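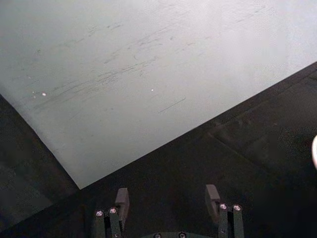

Gripper and a scuffed pale panel on a dark surface at Holtelholm.

Could you spare us a morning to help find out why our robot drops things?

We are a small team at Clolitz, and for some while now we have been teaching a robot arm, known to all of us as Bralleo, to pick up flat panels and pass them to a person. Most days it does this very nicely. In September, though, it let go of a panel halfway through a handover, and the panel slid off the bench and landed beside a colleague's foot. No harm was done, but it gave us all a fright, and the arm has been kept at its slowest speed ever since.

The log shows 61 slips in 200 lifts, which is far more than we are happy with, and we would dearly like some fresh eyes and hands on the problem – people who don't already know where to stand and when to flinch!

You don't need any experience with machines. You should be over 18, comfortable on your feet for a while and happy to tell us plainly when something feels wrong. We'll give you safety shoes and glasses, show you the stop button before anything moves, and one of us will be next to you the whole time. You may stop whenever you like, and you'll still be paid for the full visit.

We have nine places. Each visit lasts a morning, with plenty of tea, and we pay travel to Holtelholm as well as a Nigam gift card as a thank you.

To put your name down, please fill in the form at our front desk by 20/01/2020 – and do mention your shoe size.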